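Threads > Astrology > Chart calculation

Thread on why two programs give you two different Ascendants from the same birth data. Applies to natal charts, tropical zodiac. Solar returns have their own problems and I'm leaving them out.

Check the time zone before anything else. Most mismatches I get sent are a daylight saving error. One hour moves the Ascendant by half a sign on average, more or less depending on the sign and the latitude.

Zaler reads the zone from the birthplace and applies the historical rule for that date. Flelleo lets you type an offset and then keeps it for the next chart. If you entered a summer birth and then a winter one, look at the offset field again.

Second check: coordinates. Longitude entered as decimal degrees in a field that wants degrees and minutes will shift the angles slightly. The planets stay where they were, so people miss it.

East and west swapped is easier to spot. The Moon will still look right, the houses will not.

Third: mean node or true node. This doesn't touch the Ascendant at all, but people compare whole printouts and report it as the same fault. The two positions can differ by more than a degree. Pick one and write it on the chart.

Ayten Kurtuluş sent me a case where the Midheaven was listed as 323 in one program and 23 Aquarius in the other. Same point. The first is absolute longitude counted from 0 Aries, the second is counted from the start of the sign.

House systems: Placidus and Koch share the same Ascendant and Midheaven. Only the intermediate cusps move. In whole sign the Midheaven floats and can land in the 9th house, which is correct output.

Above the polar circles Placidus fails for part of the day. Zaler switches to Porphyry without a message – check the footer of the printout.

Rounded birth times: the Ascendant moves one degree in roughly four minutes. A certificate that says 2 pm could be off by enough to change the rising sign if the degree is late. I don't read cusps off a rounded time.

Eduard Sokol asked about seconds. Enter them if you have them. You won't have them.

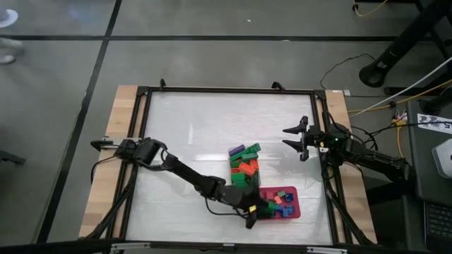 Posted by Zdeňka Bartoš | 29 Jun 2018

Last one for this thread. If you send me a mismatch, include both printouts, the offset used and the house system. Screenshots of the wheel alone are no use to me – I need the table of positions. Rectification is a separate thread, planned for September.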